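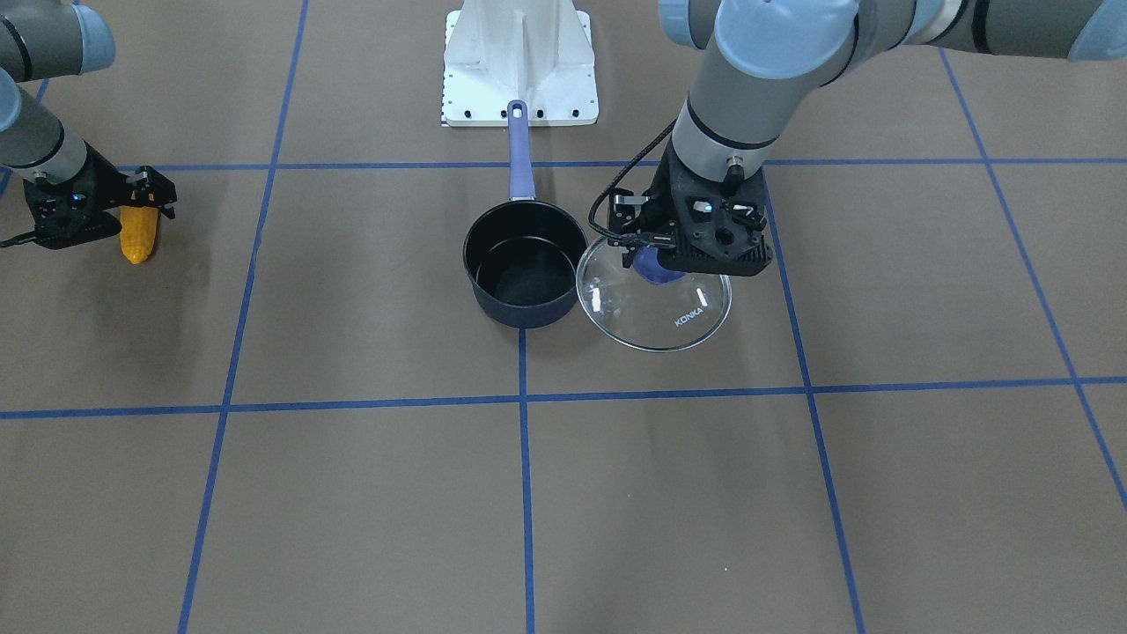

Do shootout goals count toward a player's season total in our league?
A shootout goal adds one to the team score and nothing to the player's line.

rinkrat_olivares
Posted 7 August 2026
Asking after the Brusto game. The Rorum sheet has Villads Þorgeirsson down for 31 goals and I have him at 29. The difference is his 2 shootout winners.

bluelinebev
29 is right. The rulebook has had it that way since I started keeping score. Goalies don't get charged for them either.

Proltden45
I don't agree with the rule. He beat the goalie and his team got the point in the standings. If you can win a game with it, it should show up somewhere.

bluelinebev
It does show up. There's a separate shootout column on the second page of the stats.

Proltden45
Which gets left out of the scoring race. Olivares gives a trophy for that.

rinkrat_olivares
So who fixes the sheet? I emailed the league office and got an auto reply.

thirdpairing
Send it to the team statistician, they can reopen a game sheet until the end of September. Same thing happened to us with an assist.

Proltden45
Fine, fix it, but I'd still bring the rule up at the league meeting. Penalty shots during the game count and it's the same play.

bluelinebev
A penalty shot happens with time on the clock. I'd vote against.

rinkrat_olivares
Sent it to the Rorum statistician. Will post when the sheet is changed.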